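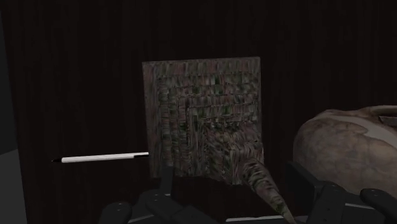 A square panel with a coarse, woven-looking face, in grays, olive and dusty mauve.

Search this site Go

How I Make a Woven Wall Panel From Scrap Yarn and Raffia

I started weaving wall panels the winter we moved to Jukcombe, mainly because our hallway was so bare it echoed. My first one was terrible (it came out shaped like an hourglass!) but I hung it up anyway and started another the same night. If you can tie a knot and you own a fork, you can do this.

What you'll need

A square wooden frame with no glass. An old picture frame is fine as long as the corners don't wobble.
Cotton warp string. I use Plodel, one spool of 200 yards, and I've got loads left.
Raffia, wool, strips of old T-shirt, whatever's in your scrap bag.
A big blunt needle and a regular dinner fork.
Small nails and a hammer.

Stringing the frame

Tap your nails in along the top and bottom edges, keeping the spacing even. I mark mine with a pencil first, because I've tried eyeballing it and that's how you get an hourglass. My last panel had 67 nails along each edge, but that one was big and I was feeling ambitious.

Tie your string to the first bottom nail, take it up and around the first top nail, then back down, and keep going until you get to the other side. You want it snug. When you pluck it, it should give you a dull little twang, and if it sags anywhere, go back and pull the slack along before you tie off.

Weaving the first rows

Thread your needle with plain wool and go over, under, over, under all the way across. On the way back, do the opposite. Push each row down with the fork.
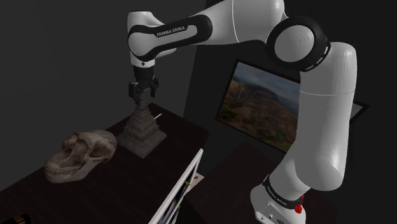 Keep that up for 3 inches or so of plain weave before you try anything fancy. It gives the panel a firm bottom edge, and it gets your hands used to the tension. When you turn at the end of a row, leave a soft little loop. If you yank it, the sides creep in and you won't notice until you're halfway up, which is a really annoying place to notice.

Adding raffia

Soak the raffia in warm water for a few minutes, then blot it on a towel. Dry raffia splits when you bend it around the end strings. I like to switch between raffia and wool every few rows so the surface gets lumpy, and my friend Hiba Qaisi lays hers in on the diagonal, over the top of the finished rows, with a few stitches to hold it down. I've copied her ever since!

For color I stick to muddy stuff, browns and mossy greens mostly. Bright yarn looks great in the basket and then kind of shouts at you from the wall.

Finishing up

Weave a few more plain rows at the top, tuck all the loose ends in at the back, and trim. You can slide the whole thing off the nails and hang it from a dowel, or leave it in the frame like I do. Mine hangs on two screws and hasn't budged since January.

You might also like

Dyeing wool with onion skins
My Rarnuvell basket bag, one year later
How to fix a sagging warp
Fringe three ways
Qudah knots for beginners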